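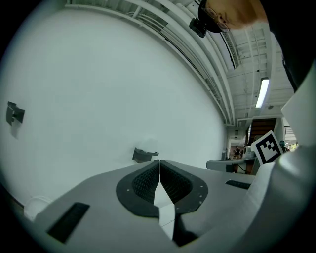
Ticket 1504 - Wernia hand-held gripper, pads not closing even
Opened: 17 Sep 2024
Product: Wernia hand-held gripper kit, trial unit
Site: Mustberg
Reported by: Sugeng Yusof
Priority: normal, but we have to send the kit back or buy it in October

Problem

Pads close fine at the bottom and stay open a hair at the top. Only under light squeeze. Full squeeze they meet all the way up the seam. Thin stuff slips out: card, cable ties, a folded receipt. Thick stuff no problem at all.

Second thing, maybe related, maybe not. Tracking drops when I tilt the tool back past a certain point. App says MARKER LOST, comes back on its own after 2 seconds or so, and that chunk of the recording is junk.

Tried so far

- Power cycle. No change.
- Recalibrated from the app, twice. First time it failed at 80 percent, second time went through. No change on the pads.
- Wiped both mesh faces with the dry cloth from the kit. Not the alcohol, manual says no alcohol on the mesh.
- Pushed the rubber rims back in with a thumb, all the way round. Left one felt a bit proud near the top. Slightly better after? Might be me wanting it to be better.
- Swapped trigger spring for the spare. Worse, put the old one back.

Log, newest last

Kusuma support, first reply
Thanks for the writeup. Please check the pads for play: grip each one by the rim, wiggle side to side. Any click means the carrier screw is loose. It's the small one underneath, use the driver in the kit, quarter turn at a time. Don't go past snug, the carrier is plastic and it will strip.
For the marker, tell us what lens setting you're on and whether the card is seated down in the slot. It should stand upright on its own.

Sugeng
Left pad clicks. Right pad solid. Did a quarter turn, click is gone. Gap at the top smaller but still there on light squeeze.
Marker card: it stands up but has a bit of a tilt to it. Can't get it dead straight. Lens is on wide.

Kusuma support
Wide is correct. A small tilt is ok for tracking by itself. The dropouts could be glare, if you have ceiling lights and you tip the tool back, the card can wash out. Set exposure to manual, 40, and repeat the same move. Send the result either way.

Sugeng
Exposure 40 is way better. Did the tilt move over and over and got one drop, and that was with the tool pretty much upside down. Can live with that. Flourescent tubes up there so yeah, glare makes sense.
Pads: strip test on light squeeze. Strip goes in the gap and pulls out at the top with no drag. At the bottom it grabs ok.

Kusuma support
Then it's most likely the left carrier seated crooked, the screw was holding it at an angle. Back the screw all the way out, lift the carrier, reseat, tighten again. If the gap is still there we'll ship a pad set, no charge on trial units. Takes a few days to Mustberg.

Sugeng
Will do the reseat after lunch, need the bench. Send the pad set anyway please, if it's not the carrier I lose most of a week waiting. Ship to the Cleda desk not the front office, stuff sits there forever.

Kusuma support
Pad set going out today, Cleda desk, noted. Keep the old pads, we want them back for inspection.

Sugeng
Reseated. There was a crumb of hard glue under the carrier, on the left side. Scraped it off. Gap on light squeeze gone as far as I can tell, card holds, cable tie holds 9 times out of 10. Receipt still slips but thats a pretty mean test.

Notes for the trial review (SY)

Support quick, no complaints there. Manual needs the exposure thing in it, I'd never have found that menu. Glue crumb is sloppy assembly for the price. Grip feel good, wrist ok after a long session, trigger a bit stiff.

Status: waiting on parts
Next: fit new pads, rerun strip test, full recording session at exposure 40, then close or reopen the tracking part as its own ticket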